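Kitchen Windows, Slow Bread and a Town Called Nurunport: A Talk with Dzifa Bawa

By Evie Clegg

27 September 2024

Dzifa Bawa talks about rye bread the way other people talk about their favorite band. We had barely sat down before she was telling me about a loaf she baked when she was 20, a gray brick so dense that her brother used it to hold the back door open.

"I was so proud of it!" she says. "I ate the whole thing. It took me over a week, and I'd do it again."

She is the baker behind Kwofie, the little bread shop on the hill in Nurunport, and she has just finished writing a home baking book called Trastard, after the nickname her family gave her first sourdough starter. (It has no meaning in any language, she tells me. Her brother made it up to annoy her, and it stuck.) The book comes out in November, and I read the proofs in two sittings with flour on my elbows.

What got me first was how little gear she asks for. A bowl, a scale, a heavy pot with a lid. There is a whole chapter on mixing by hand, and she gets animated when I bring it up.

"You learn so much from your fingers. When the dough is tired you feel it, when it's thirsty you feel it. I had a teacher, Lukian Zakharchenko, who made me mix with my eyes shut for a month. I thought he was out of his mind. Then one morning I reached in and I knew it wanted more water, just like that, and I was yelling for him to come and feel it."

Zakharchenko baked rye for 39 years and his recipe for a dark seeded loaf opens the book. It calls for 600 grams of rye flour, a spoonful of molasses and a great deal of waiting. I made it last weekend and I'm still thinking about the crust.

Waiting comes up a lot with Bawa. Her doughs sit overnight, and some sit for two. I asked what she would tell a person who gets home from work at six and wants bread.

"Start tomorrow's," she says, laughing. "Mix it while your pasta boils. It's maybe ten minutes of your evening, and then you go to bed and the dough does the work. I've got a customer, Senad, who does it with his coat still on."

That would be Senad Begović, who lives two doors down and tested nearly every recipe in the book. His notes run along the margins, and they're a delight. Next to the cardamom buns he wrote only "again, please." Next to the flatbreads he complained that the first batch had vanished before he could write anything down.

The chapter I keep going back to is the one on where to put your dough. Bawa wants you to get to know your own kitchen, the warm corner and the cold one, the shelf over the fridge, the spot where the draft comes in. She moved her own bowl all over the place in her first apartment before she settled on a good one.

"A window tells you everything about the day your dough is going to have," she says. "In winter I keep the bowl well away from the glass. In spring I bring it closer. My grandmother did it without thinking, she just moved the bowl, and I've spent pages and pages explaining what she did with one hand!"
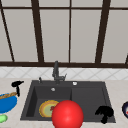 A wide kitchen window, with dark brown bars and a sill running just above the backsplash.

She has plans past the book, too. She and Sena Ofori, who grinds the flour for Kwofie, want to open the mill yard at Grilleck for weekend classes, with room for 30 people and one very long table. Ofori would show the grinding in the morning and Bawa would take over after lunch. They've already argued about the soup.

"Sena wants lentil and I want squash. We'll probably end up making both. I just want people to sit down next to somebody they've never met and tear a loaf in half. I get excited even saying it!"

Before I left she wrapped up a jar of starter in a dish towel and told me to feed it that night. I did, at the counter, with my coat on.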